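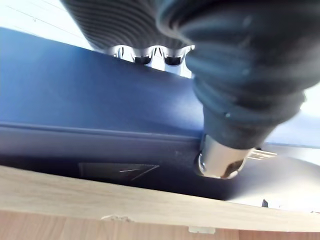

An Afternoon Among the Patient Machines

The door at Okico is on the side of the building, past the loading bay, and on the open day somebody had tied a paper arrow to the railing so that visitors would not walk to the front, as I did. I came on 21st July with a notebook and a sandwich, and I stayed until they started to switch off the lights.

Okico builds robots that handle soft and awkward things. It is a small firm and it shares the upper floor with Skomia, which writes the software. Before the visit I had seen many robot arms, all of them behind yellow fences, putting the same part in the same hole. These ones work in the open, at a table, and they are slow. The first thing I noticed was how quiet the room became each time a gripper went down toward an object. Grown people held their breath.

The demonstration had been planned in three parts, but the second part was cancelled and the third came first. An engineer explained to us that the arm does not know what a bag or a cushion is in the way we know it. It has a small camera at the wrist, so close to the work that its own fingers fill a good piece of the view. From this it must decide where to touch. I asked whether it would not be better to put the camera far away, where it could see everything. She said that they have this too, but from far away the hand always covers the important part in the last centimetre.

I thought about this for a long time. When I look for a key at the bottom of a bag, I also do not look, I feel. The arm has very little feeling yet. Willar, the project that Okico started in June of last year, is meant to give it some. The new fingertips can measure how hard they press, and we were permitted to push them with a pencil and watch a green line jump on a screen. A boy beside me pushed until the line left the screen, and his mother took away the pencil.

To teach one task, a person guides the arm by hand, again and again, and every attempt is saved. For the simplest task they collected 100 attempts. For the hardest one they have 2000 and they are not satisfied. The engineer told us the number of the attempt when the arm first did the hard task alone, 1738, and she said it as other people say a birthday. There is a cake tin on the shelf in the kitchen with this number written on the lid.

Not everything went well, and I was glad they did not hide it. The arm took a wrong grip, stopped, and had to be started again from the laptop. During the second try it waited above the table so long that a man behind me asked if it was broken. It was only calculating – or that is what we were told, with a smile. After 10 minutes the visitors in the front row had begun to give it advice.

I spoke also with a woman from Aoun, a repair workshop across the river, who would like to have such an arm for sorting donated goods. She was not in a hurry to buy. In her workshop nothing comes in the same shape two times, she said, and her colleagues are faster while they are drinking coffee. But two of them have bad wrists now, and it is hard to find new people for this kind of work. She wanted to know the price of a fingertip, because they wear out. The answer was given to her quietly and I did not hear it.

At the end we could guide the arm ourselves. It is heavier than it looks and then, after you start to move, much lighter. You must be gentle with the elbow. My own attempt was ugly, I closed the gripper too early and had to go back, but the engineer saved it with the others. They need the bad ones too, she told me, and wrote something beside my entry which I could not read.

The next open day is not fixed yet. If you go, take the side door and wear a pullover, as the upper floor is kept cold for the computers.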